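Cluvent Gear Bench Kit - Set-Up Guide

Section 4: Placing Gears on the Post Plate

Before you start this section you should have finished Section 3 (arm mounting and cable routing) and the arm should pass the power-on check with no fault light. Allow 60 minutes for a first set-up. After that, most users can change from one gear job to another much faster.

The Dudberg controller must be running release 3737 or later. Older releases will load the gear job but do not store the post positions when you power down.

4.1 Laying out the work area

1. Wipe the dark mat with a dry cloth. Do not use spray cleaners. Smudges do not affect the job, but grit under the plate does.
2. Set the mat square to the table edge closest to the arm base.
3. Put the white post plate flat on the mat with the pegs facing up.
4. Set the metal gears to the left of the plate, teeth clear of each other.
5. Jog the arm over the plate at low speed and stop above the first peg. 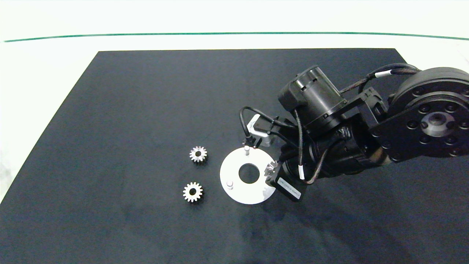 Figure 4-1. Arm at the post plate, with two gears waiting on the mat.

Leave a finger's width or more between loose gears. If two gears touch, the pick routine may close on both of them and stop with error 196. Clear the error at the controller, move the gears apart by hand, and start the pick again. You do not need to home the arm.

CAUTION: Keep hands off the mat while the arm is enabled. The pause button holds the arm in place but does not remove power from the gripper.

4.2 Checking the fingers

The pads on the inner faces of the fingers do the holding, so check them before every job.

1. Open the gripper all the way from the Tools menu.
2. Look along each pad from tip to base. Replace a pad that has lifted at the tip or has a smooth, shiny patch.
3. Brush off loose grains with the small brush from the tool pouch.
4. Open the wrist view on the controller screen. Both fingertips should be in view and at close to the same height.

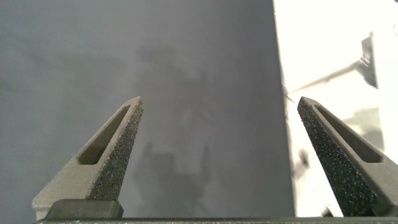 If one tip sits clearly lower than the other, loosen the finger screw on that side a quarter turn, close the gripper gently on the setting bar, and tighten again. Then open it and check the view a second time. Do not try to correct a low finger by bending it. The fingers are stiff and will crack at the slot.

Pads are rated for 1000 picks. The controller keeps the count under Tools > Wear, and you have to reset it yourself when you fit new ones. Pads come in pairs; change both.

NOTE: Shadows in the wrist view are normal. If the view looks washed out over the mat itself, turn down the bench lamp before you change any camera settings.

4.3 Moving between stations

If your bench has more than one station, teach a clear point for each. A clear point is a spot high enough that the fingers and cables pass over everything on the table, including brackets and loose wiring.

1. Raise the arm straight up from the plate.
2. Jog to the next station and watch the cables, not the gripper.
3. Press Store when the arm has come to rest.

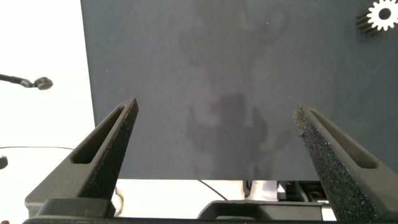

Text: Parvathi Unnithan
Bench checks: Leena Toivonen
Revised October 23, 2024

Cable slack is the usual trouble at this point. The loops near the wrist need enough length to let the last joint turn both ways, but a loop that hangs below the gripper can catch on a peg. Run the wrist through its full turn with the plate removed. If a loop touches the mat at any point, take up the slack at the upper tie and test again.

Benches fitted with the Plokus cable set have labels on the wrist cables. Keep the labels where you can read them, as Section 7 refers to them by number.

4.4 First run

1. Select Gear Job > Single.
2. Set speed to Low.
3. Press Run and keep one hand near the stop button.

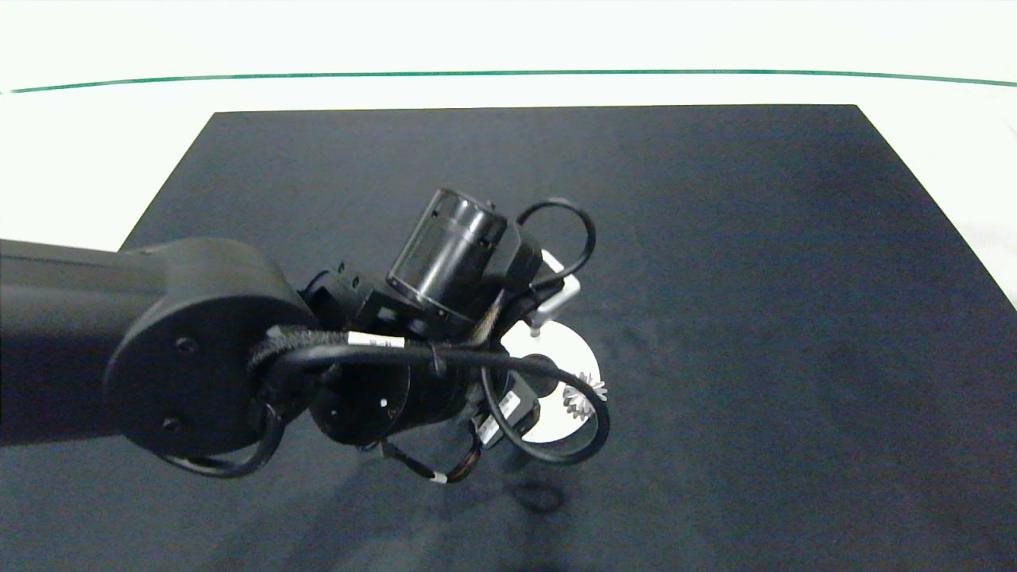
Let the job finish one full cycle before you raise the speed. If a gear rides up on the peg and does not drop, stop the arm, lift the gear off by hand and repeat step 3 of Section 4.3 for that station. A gear that sticks on every try may have a burr in the bore. Try another one before you teach the position over.

Users with the Zaidi foot switch should see Appendix B for wiring. The switch is a pause only and does not take the place of the stop button.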